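Grinholm Community Sports Audio, mid-year report to the Nogueira Fund
6 Jun 2026

Hi Cuiping,

You asked for the short version this time, and I did try. The money first, then the shows, then the stuff I'd like to argue with you about over the phone.

As of this week we've spent a little over half the grant. The biggest single check was $3,000 for the new mixer and the two commentary headsets, and I'd write it again tomorrow. The old board had a hum on channel two that listeners thought was the arena's ice plant. The rest went to line rental at the two high school gyms, stipends for the student announcers, and $900 for a used transmitter link from Bolow so we can do baseball from the far field without running cable across the parking lot. The receipts are in the folder I shared with you. There's one missing for batteries and I'm still chasing it.

On the air, we carried 25 games between January and the end of May. That's girls' and boys' basketball, then baseball and softball once the fields dried out. We'd told you we would do more softball than we did. Two of the dates got moved to weekday afternoons when all our announcers were in class, and I didn't want to put a game on with just me talking to myself for seven innings. I've done that before and it's hard on everybody.

The student announcers are the part I'm happiest with. We started the year with eight and we have five who stuck with it, and all five have called a full game by themselves, play-by-play, no grown-up on the second mic. One of them called the regional basketball semifinal, double overtime, and lost her voice somewhere in the second one. She kept going in a kind of croak and I have had more mail about that broadcast than anything we've ever put out (most of it lovely, one man wanted to know if she was all right). The three who dropped out all gave the same reason, which was Friday nights. I get it. I was seventeen once too.

What I've learned about teaching this is that they don't need help with excitement. They have plenty! They need help with the score. Listeners tune in late, they're driving, they're doing dishes, and a kid who's wrapped up in a great rally can go six minutes without telling anyone who's winning. We put an egg timer in the booth in February. When the sand runs out you give the score and turn it over. It looks silly and it works better than any of the coaching notes I used to type up.

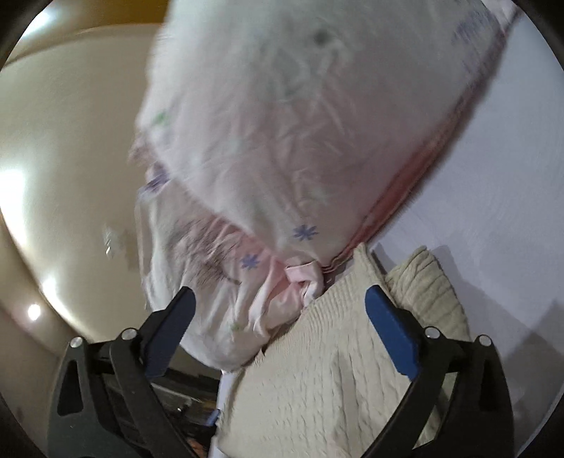

Our coverage of away games is where we're behind, and I'd like to be straight with you about it. The plan was to send a two-person crew to every conference road game. In practice we made it to fewer than half of them, mostly on account of gas and the length of the drives, and for several others we recorded a phone interview with the coach afterward and ran that the next morning. Those interviews did fine, but they aren't games. The other trouble on the road is sound. Visiting crews get put wherever there's space, and at two schools that meant a storage room with bare block walls where every word came back at you. The cheap fix is soft stuff, and lots of it. A big old pillow in a pink-and-white patterned case, wrinkles and all, would do more for an announcer in one of those rooms than a fancier microphone, so I'm asking families for spare bedding before fall. That line in the budget is zero dollars and I intend to keep it there.

Numbers on the stream are harder to talk about than I'd like. Gorkero, the service we use, changed how it reports listening in March, so the winter figures and the spring figures don't line up and I don't want to hand you a graph that pretends they do. What I can say is that basketball draws more than baseball, playoff games draw more than anything, and a surprising share of the audience for any given game is listening the next day. Grandparents in other time zones, mainly. I've started leaving the full games up for a month and dropped the old one-week limit.

We also got our first steady sponsor outside the grant, a tire shop on the county road. They pay by the season and they get a read at the half. The kids wrote the copy themselves and fought over who got to voice it. It's small money, but it covers the line rental at one of the gyms, and I'd love to have a second one like it signed by the time football starts.

So, football. This is the part where I need something from you. We want to carry the home schedule and we'd need a spotter in the booth for every game, someone who can read jersey numbers fast and point at a chart. I'd like to move what's left in the travel line over to spotter stipends and quit pretending we'll get to every road game. I know the original agreement says "home and away" and I know you went to bat for that wording. My feeling is that a good home broadcast with a full crew beats a thin one from ninety minutes away — but tell me if the Fund sees it differently and I'll go back to the spreadsheet.

Still to do over the summer: move the archive off the old laptop, get the press box window at the football field to close all the way, and run a play-by-play weekend for incoming ninth graders if we can get the library room. I've asked for it and haven't heard back.

The year-end report will have the full budget table in your format. Call me whenever about the travel money, evenings are best.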